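2 min read
Search Stullent Kids Type here Go

Why do towels soak up water?

Look really close at a towel. Tiny loops! Each loop is made of cotton threads, and cotton loves water. The water creeps into the little gaps and climbs up - even uphill. Thats called capillary action. Trees do it too, roots to leaves.

Try it. Cup of water, strip of paper towel, one end in. Wait 40 seconds. How high did it go?

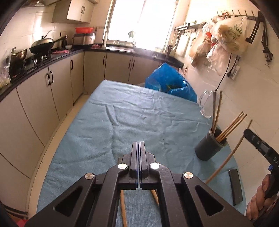

Now try wax paper. Nothing much, right? Wax pushes water away. Cotton pulls it in, so teh water climbs.

Contact - © Stullent - Back to top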